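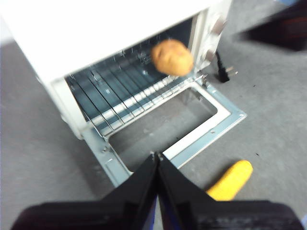 November 30, 2025

The problem with the early release is back. I wrote in July that it was solved, and I was too quick. When the arm puts the potato on the oven rack, sometimes the fingers open a little before they should, and the potato drops the last 9 millimeters. Out of 25 trials on Reltov, almost half ended like this.
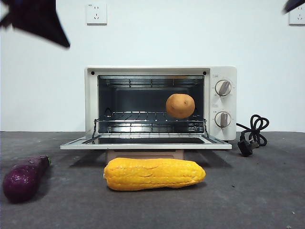
First I blamed the fingers, and Theano changed the pads for me. It made no difference. Then Pichit read the log with me line by line, and at entry 2307 we saw it – the open command is sent when the arm reports "arrived", but this report comes while the wrist is still moving down. I have now put a wait of 700 milliseconds before the opening. It is an ugly repair and I will look for a better one after I repeat the trials with the corn.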